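Print this release | E-mail this release
Last updated: October
Reading time: 2 min

TISTEREN OPENS ORDERS FOR JAVINE, A WEARABLE KIT FOR TEACHING ROBOTS HAND WORK

Hi all, Roscoe Whitfield here, product lead at Tisteren. I get to write this one myself (our press person is out, and I begged), so please forgive the exclamation marks. Javine is on sale!

Javine is a glove and wrist unit that records how a person handles everyday things, so a robot arm can be trained on the same moves. You put on the glove, strap the unit to your forearm, plug in the cable and get to work on whatever job you'd like the robot to learn. The recordings come out as plain files you can open on any laptop. If you already own our Mugo training software, they load straight into it, and if you don't, you can still use them with your own tools.

We've been building this for two years, and the version we're shipping is the one I wanted from the start. Our first prototype went all the way to the elbow and made my arm go numb before lunch. Houda Ouali redid the strap from scratch, and Yasir Bangash got the start-up steps down to a single button. I've worn it through whole afternoons of sorting groceries and forgotten to take it off on my way to the coffee machine, cable and all!

The kit costs $2,910 and includes the glove, the wrist unit, the cable, a set of printed square markers and 2 spare straps. Gloves come in right hand only for now. Left hand is next on my list, and yes, I know, Barrett Dvorak in our support team is left-handed and reminds me every single morning.

Before opening orders we ran a trial with Ormont, a small kitchen automation shop that wants its arms to handle fresh produce. They recorded 172 sessions with Javine and sent us a very long list of complaints, most of which we've fixed.

"Fruit was the hard part for us," said Thaddeus Obi, who runs training at Ormont. "You hold an apple differently from a banana and you don't think about it. With the glove on, I could just do the job and look at the numbers later."

Fruit has stayed our favorite test at Tisteren too, and we use it for most of our own recordings.
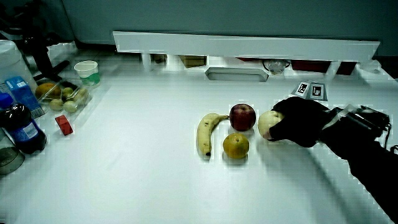

Javine at work on the tabletop: a gloved hand grips a pale yellow apple beside a red apple, an orange and a banana.

Orders are open now through the Tisteren sales desk, and kits go out in the order we get them. Schools and university labs can ask for a loaner before they buy. If you write about this stuff and want to try a glove on, e-mail me and tell me your hand size.

Press contact: Roscoe Whitfield, Tisteren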